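Clestano reports training method for robot arms working on crowded kitchen counters

PLALTBY, May. Clestano, a developer of control software for robot arms, today released results from a study of how a single arm can learn to work on household counters that have not been cleared beforehand. The method, called Bukavik, trains a control policy on short recorded demonstrations and then retrains it on the moments at which a human operator had to step in.

The study used 2,141 demonstrations, all of them recorded in furnished kitchens with ordinary goods left in place. It was carried out at the company's test site in Plaltby together with Lapiņa, an engineering firm that supplied the motion planning software and ran the evaluation.

Most published work on learned manipulation is done on a bare table with a small set of known objects. Policies trained this way often lose accuracy when they are moved to a counter where appliances, jars and packages stand close together. The arm may reach the target object and still fail the task, for example by pushing a neighboring item out of place or by stopping short when part of its view is blocked.

Bukavik treats these failures as a source of data. During a supervised run, the operator can take over control at any time. The system stores the period before the takeover, the correction itself and the point at which control is handed back. These segments are given more weight in the next round of training than segments in which the policy ran without help. The process is repeated for 3 rounds, after which the policy is fixed and tested with no further changes.
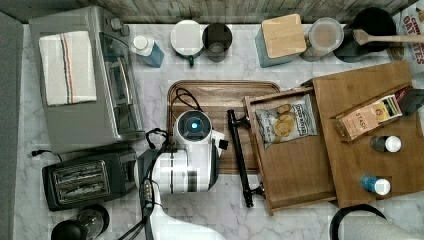 Objects were not tagged or fitted with markers, and the policy received no list of what was on the counter. It worked from camera images and the joint positions of the arm. Lighting was left as found in each kitchen.

The evaluation covered 2 types of task. In the first, the arm had to pick up a named item and place it in or on a target such as a tray or a board. In the second, it had to move an item that stood in the way before it could reach the one requested. A trial was counted as a success only if the target item ended in the correct place and no other item was knocked over or moved off the counter.

A total of 135 trials were run with the final policy, and the same starting layouts were used for a baseline policy trained on the demonstrations alone. The final policy completed more trials than the baseline in both task types. The gain was larger in the second type, where the baseline tended to reach directly for the requested item and make contact with the obstacle on the way.

The number of operator takeovers fell with each training round. The largest drop came after the first round. The third round brought a smaller change, mainly in tasks with tall, narrow containers, and Clestano does not expect that further rounds with the same data mix would add much.

The study also recorded the cases that remain unsolved. Clear glass and polished metal caused errors in grasp height. Soft packages shifted in the gripper during transport and were sometimes released too early. Tasks that began with two items touching each other had a lower success rate than tasks with a gap between them. These cases are included in the reported results and were not screened out.

Training was done on stored data only, with no simulation stage. According to Clestano, this keeps the setup simple but makes the method dependent on operator time. The company has not yet measured how the results change when takeovers are performed by operators with little experience. It also notes that all trials used one model of arm, and that transfer to other arms has not been tested.

A technical report describing the training procedure, the segment weighting and the full trial protocol is available from Clestano on request. The report includes a table of outcomes for each trial and the scoring rules used by Lapiņa. Requests for access to the demonstration data will be considered for noncommercial research.

About Clestano

Clestano develops learning and control software for robot arms used in homes, small kitchens and service settings. The company operates a test site in Plaltby.

Media and technical inquiries: Clestano press office, Plaltby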